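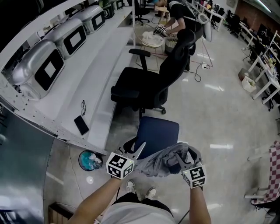

I spent a very happy morning at Stornside in September, hearing how the team there has rewritten its house rules for hand-held gripper work, and I came away with more notes than I can use!

The new sheet runs to 15 rules, down from a binder that Kulsoom Naqvi says she never managed to finish reading. My favourite is the cable one: anything crossing a walkway gets taped or moved before a session starts. Marker cubes are to be checked for scuffs every 7 sessions, and cloth folding (fiddly stuff, I had a go and was hopeless) now stops for a break after three tries in a row.

Mudassar Paracha went back through 1,941 old recordings to decide what needed a rule and what didn't, which sounds like a long summer to me. He'd still like a firmer line on how close two people can work side by side, and Asif Bajwa at Hemar wants the same for his own lab.

Hemar starts using the sheet next month. I'm hoping to get over there and see how they take to the tape.

We use cookies to make this site work. Accept all | Manage settings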